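# Planning the Suturing Bench: Pictures and Budget Notes

When I started putting together next year's equipment request for the Satcombe training lab, I thought it would be a one-page job. It grew, as these things do, and somewhere along the way I decided that people who have to approve the spending deserve to see what the money gets used on (and not just a column of part numbers!). So this is my small gallery, with a few notes on cost beside each picture. Prices are in dollars and come from the quotes we had in August.

**Needle drivers.** These are the items I worry over the most. The Tulov quote comes to $961 per instrument, and I've asked for 2 so that one can be away for service while the other is working. Everything the lab does with a curved needle depends on how well those narrow jaws hold it.

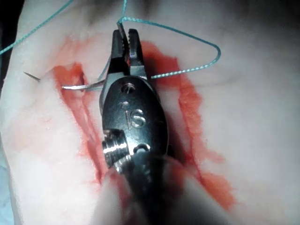 Andri Hollenstein would go further and order a third driver now, on the grounds that the delivery charge is the same either way and we'll only be back asking for it by spring. I have a good deal of sympathy with that, and I've put it down as an option at the bottom of the request.

**Thread and needles.** It's so easy to forget the small stuff when you're busy comparing arms! Knot tying goes through thread at a great rate, and a long tail is needed every time, so I've set aside $100 a month with Requena, who will let us change the mix of sizes between orders.
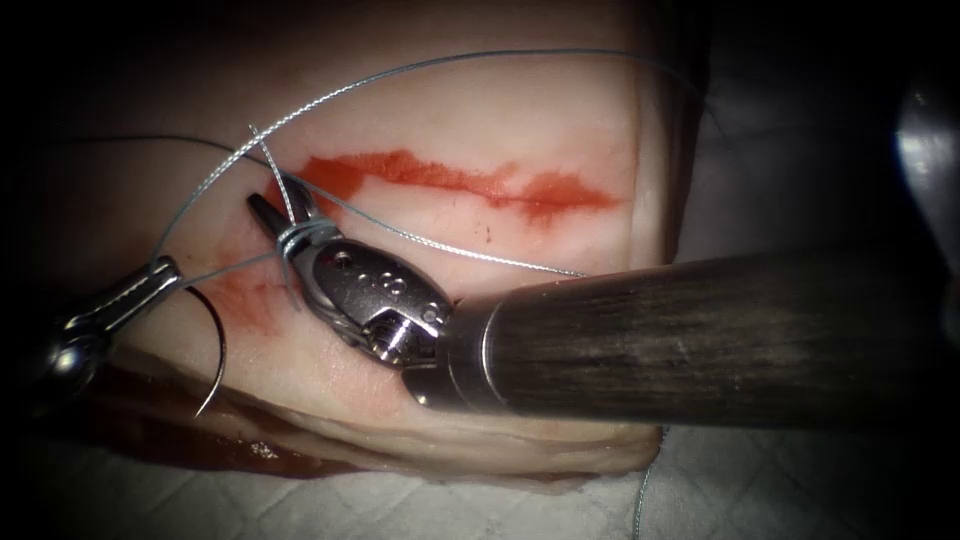
I'd also like that line kept apart from the instrument budget. Last year the two were lumped together, and a single repair bill ate up the thread money before summer, which left everybody scrimping on practice for weeks.

**Service and setup.** Pririk offers a yearly plan at $2,000 covering both arms, with calibration visits and a loan unit if anything has to go back. It looked steep to me at first, but we paid very nearly that for two separate call-outs, and then there was all the waiting. 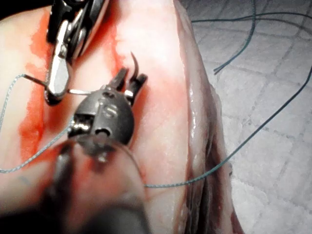
*Page last changed: August, 4:15 p.m.*

Close work with two instruments and one needle leaves very little room for an arm that has drifted, so the plan stays in my request as a first-year cost. Renewal can be argued over later. If you'd like the full spreadsheet, drop me a note at the Satcombe office and I'll gladly send it over.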